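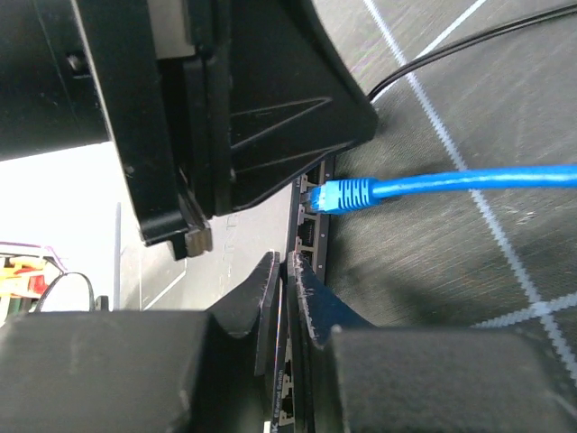 Will the loading dock at Willis Street stay open while the ground floor is being fitted out? Access to the dock will be kept from 6 a.m. to 10 a.m. and again after 3 p.m., and tenants who need it outside those hours should book through the site office.

To: Nolell Building tenants list
From: Nilmini Weerasinghe, Tenant Coordination
Date: September 1, 2018
Subject: Re: Ground floor works, dock hours and lobby entrance

Dear tenants,

The question at the head of this message was put to our office by several firms following the last bulletin. The full message from Tanvir Siriwardena is quoted below with his permission, and the remaining points are answered in turn.

> Nilmini,
>
> Thank you for the drawings of the new lobby. We have 15 staff on the second floor and most of them come in by the Willis Street door. Could you confirm whether that door closes at the same time as the dock, or later? We also receive paper stock by pallet, and the goods lift is the only one that will take it.
>
> Last, the notice gives the leasable area of the new ground floor unit as 1,266 square metres. The plan attached to our lease shows a smaller figure. Has the storage area behind the lifts been added to it? If so, I would like to know what happens to the cages we rent there.
>
> Regards,
> Tanvir Siriwardena

1. Willis Street door. The door will remain in use until the temporary entrance on the laneway side has been inspected and signed off by the certifier. Both entrances will be open for two working days so that staff and couriers can become used to the change. Access cards do not need to be reprogrammed.

2. Goods lift. Naciri Constructions has agreed to leave the goods lift free during the dock hours given above. Outside those hours it will be lined with protective board and used to carry plasterboard and ceiling grid. Pallets must not be left in the lift lobby overnight, as it forms part of the fire exit path.

3. Floor area. The figure of 1,266 square metres includes the former mail room and the corridor beside it. The storage area behind the lifts has not been added. Cage rentals continue on their present terms, and cage holders will be told in writing if the aisle has to be closed for sprinkler work.

4. Noise. Core drilling through the slab is limited to the hours before 8 a.m. Saw cutting of the old terrazzo is expected to take longer than first programmed, and a revised schedule will be posted in the lifts.

5. Parking. The 2 short-stay bays nearest the ramp are set aside for the builder until January. Visitors may use the centre bays on level B1.
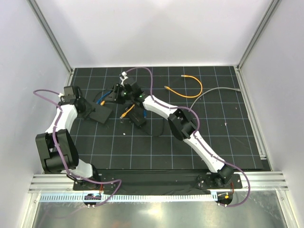

Wycliffe Lukumay wrote in reply to the draft of this message that the dock hours suit his firm, but that a 3 p.m. start in the afternoon leaves little room for courier runs to the airport, and he asked that 2 p.m. be considered. The request has been passed to Naciri Constructions. Until a decision is received, the hours in this message apply.

Bookings for the dock should state the name of the carrier, the size of the vehicle and the suite number. Please send them to the site office by noon on the working day before delivery. Late requests will be met where the dock is free.

Questions about lease plans should go to Nimal Kumarasinghe in Suite 318. All other matters may be sent to this list or to me directly.

Yours sincerely,

Nilmini Weerasinghe
Tenant Coordination
Wadasa Property Management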